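객실 정리 및 소품 정돈 인력 모집합니다 (급함)

Mitus 게스트하우스에서 같이 일하실 분 3명 구합니다. 3월 안에 시작 가능하신 분 우선. 경력 없어도 됨. 대신 침구 만지는 거 싫어하시는 분은 좀 힘들어요.

저희는 방마다 침구가 다 다릅니다. 호텔처럼 흰 시트 한 장 딱 씌우고 끝나는 집이 아니에요. 누빔 이불, 술 달린 덮개, 무늬 쿠션, 인형까지. 손님들이 그거 보고 예약하십니다. 그래서 제자리가 중요하고, 그래서 손이 많이 가요.

하는 일

침대 정리. 누빔 이불 펴서 모서리 맞추기. 마름모 박음질 줄이 비뚤어지면 멀리서 바로 티 납니다. 밑에 까는 이불이 옆으로 삐져나오지 않게.
쿠션 세우기. 둥근 건 단추 있는 쪽이 앞으로.
술 달린 천은 빗질. 빗은 드립니다. 세탁기 돌리시면 안돼요 절대.
침대 위 트레이에 손님이 두고 가신 장신구, 머리핀 같은 작은 물건 모아두기. 사진 찍고 봉투에 담아서 방 번호 적고 프런트로.
창가 선반 먼지 닦기.
체크아웃 방 환기, 휴지통, 컵.

욕실 청소는 따로 맡으시는 분이 계십니다. 이쪽은 방하고 침구만.

근무 조건

장소는 Mitus 본채하고 Brolton 별채 두 군데. 걸어서 금방이에요. 둘 다 엘리베이터 없음. 이불 들고 계단 다니셔야 하니까 무릎 안 좋으신 분은 미리 말씀해 주세요.
시간은 오전 11시부터 오후 3시까지. 성수기에는 조금 늦어질수 있음. 늦어지면 그만큼 시급 더 쳐드립니다.
급여는 면담 때 말씀드릴게요. 교육 기간에도 똑같이 나갑니다. 교육비 공제 이런 거 없습니다.
점심 제공. 주방에서 같이 먹어요. 도시락 싸오셔도 되고요.
차 가지고 오시는 분은 Parkico 주차장 쓰시면 됩니다. 직원 등록해드려요. 건물 앞은 손님 자리라 안 됩니다. 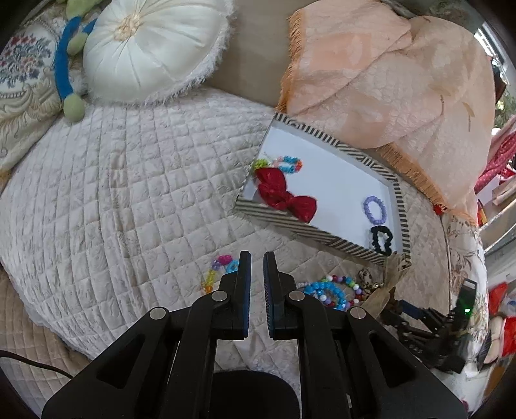
Kenneth Dizon

트레이 얘기 좀 더 할게요. 제일 많이 물어보시는 부분이라.

흰 트레이, 테두리에 흑백 사선 줄무늬 들어간 거. 침대 가운데 놓고 씁니다. 분홍 주황 파랑 구슬 팔찌, 연두색 구슬 뭉치, 빨간 스팽글 리본 이런 자잘한 것들이 저희 일에서는 제일 신경 쓰이는 물건이에요. 이불 털다가 튀어서 침대 뒤로 넘어가면 찾는 데 한참 걸립니다. 순서 꼭 지켜주세요. 트레이 먼저 빼고, 그다음 쿠션, 그다음 이불. 거꾸로 하시는 분들이 꼭 있어요.

작다고 버리시면 안 됩니다. 구슬 하나라도 봉투에. 작년에 분실물 봉투가 564개 나왔습니다. 대부분 머리끈이랑 귀걸이였고 주인 찾아드린 것도 꽤 돼요. 아이들 물건은 부모님이 꼭 전화하십니다. 보관 기간 지나면 어떻게 하는지는 첫날 알려드릴게요. 혼자 판단하지 마시고 물어보세요.

인형은 빨래 대상 아닙니다. 얼룩 보이면 따로 빼놓고 저한테 문자. 파랑 초록 길쭉한 인형은 쿠션 사이에 비스듬히 눕혀 둡니다. 그 옆에 흰색 둥근 주름 쿠션. 꽃무늬 쿠션은 왼쪽이요. 배치표 사진은 린넨실 문 안쪽에 붙여놓을 예정인데 아직 못 붙였네요 이번 주 안에 할게요.

복숭아색 술 달린 천은 침대 등받이 위로 걸칩니다. 술이 안으로 말려 들어가면 안 이뻐요. 손으로 한 번 쓸어주시면 됩니다.

이런 분 찾아요

꼼꼼하신 분. 빠른 것보다 그게 먼저입니다. 속도는 하다 보면 붙어요.
시간 약속 지키시는 분.
섬유 먼지 알레르기 있으시면 신청 전에 꼭 상의. 마스크는 드리지만 하루종일 이불 털어야 합니다.
한국어 서툴러도 괜찮아요. 영어, 타갈로그어 됩니다.
나이 성별 상관없음. 친구끼리 같이 지원하셔도 됨.

교육은 7일. 처음 3일은 기존 직원이랑 한 조로 다니고, 나머지는 방 하나씩 맡아보고 제가 나중에 봅니다. 혼내는 거 아니니까 긴장하지 마세요. 이불 각 잡는 거는 다들 처음엔 못해요.

지원 방법

이력서 양식 없습니다. 이름, 연락처, 가능한 시작 날짜, 사는 동네. 이 네 가지만 적어서 홈페이지 문의란에 남겨주세요. 제목에 "객실정리 지원"이라고 써주시면 빨리 봅니다. 안 쓰면 예약 문의랑 섞여요. 전화는 오후 4시 이후에 부탁드려요. 그전에는 방 도느라 못 받습니다.

면담은 Malabanan 카페 1층에서 합니다. 본채 바로 옆 건물. 커피는 제가 사요. 면담 끝나고 괜찮으시면 방 하나 같이 정리해보는데 이 시간도 급여로 계산해 드립니다. 편한 바지에 미끄럽지 않은 신발로 오세요. 반지나 손톱 긴 거는 누빔 실이 걸려서 올이 나가니까 빼고 오시거나 짧게.

자리 차면 글 내릴께요. 글이 보이면 아직 구하는 중입니다.

추가) 주말만 되냐고 물어보시는 분들 계신데 이번에는 평일 가능하신 분만 받습니다. 주말 자리는 여름 전에 다시 올릴게요.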